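Thermostat setting for a house with thick brick walls
Heating and Cooling > Ducted systems
14 March 2025

zoitzavaras
We're in a double brick place built in 1940, ducted reverse cycle put in by the previous owners. The installer's handover sheet says to leave it at one temperature all day. My partner says turn it off when we go to work. Last quarter's bill was up $400 on the one before, so I'd like to settle it before April.
Wall controller, in the hallway: 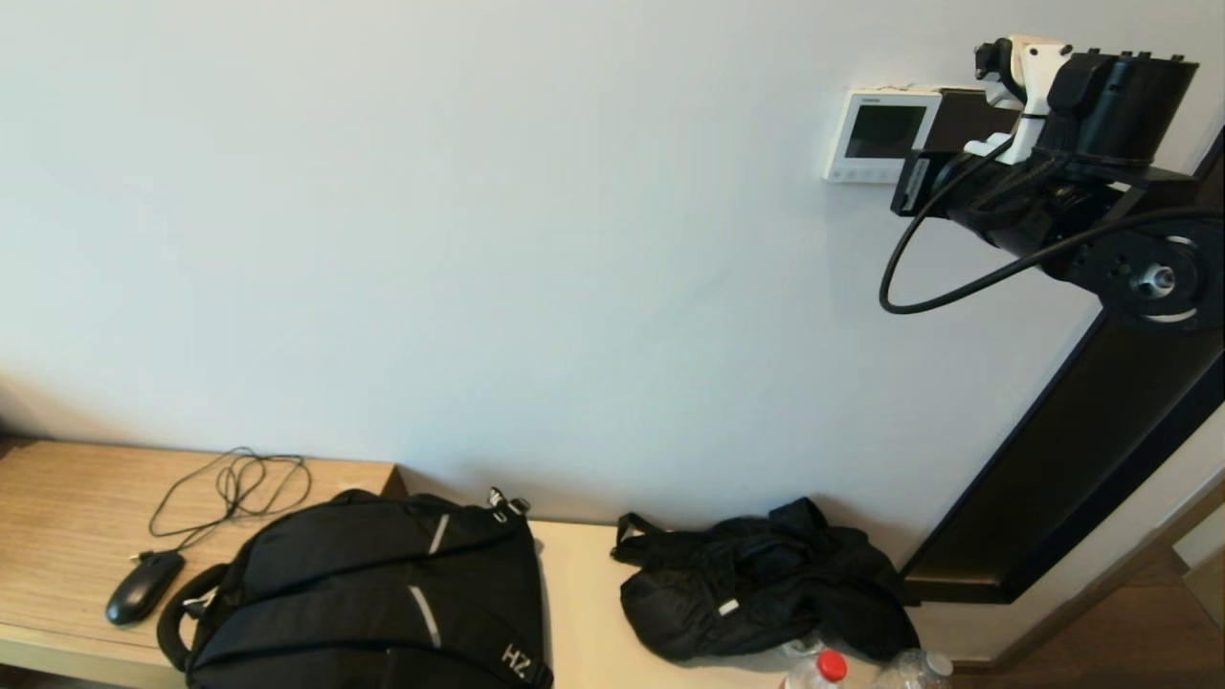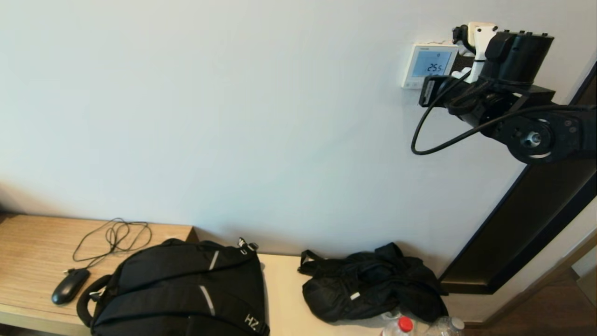

Nobody is home from eight until five most days. The bedrooms face west and get hot late. Ceiling insulation is old batts, fairly flat. No wall insulation at all.

Mabuza50
Turn it off. You're paying to cool empty rooms for nine hours.

gumleaf_dave
Depends on the brick. Once double brick has soaked up heat it takes hours to shift, and the unit runs flat out all evening trying. I'd let it drift up a few degrees during the day but not switch it off.

Mabuza50
Heat coming in depends on the difference between inside and outside. Warmer house, less heat coming in. It never costs more to have it off.

gumleaf_dave
On total heat, yes. But if she's on a time of use tariff the evening catch-up lands right in the peak rate. Zoi, what plan are you on?

zoitzavaras
Time of use with Plulix. Peak is 3 to 9 pm.

gumleaf_dave
Then start it at 1 pm on a timer and bring the setting up a degree at 3.

kerrie_b
Before fiddling with timers, get up in the roof. Ours had a duct off its collar and we were cooling the possums. Cost me a roll of tape and a Saturday's worth of swearing. Flat batts want replacing too.

Mabuza50
Agree with Kerrie on the ducts. Still disagree on the timer unless she has solar.

zoitzavaras
No solar. I'll check the ducts on the weekend and try the 1 pm start for a fortnight, then two weeks with it off until we get home. I'll read the meter each night and post the numbers.

kerrie_b
Outside blinds on those west windows as well. Mine were from Clunitz, plain canvas ones, and the back bedroom is bearable now.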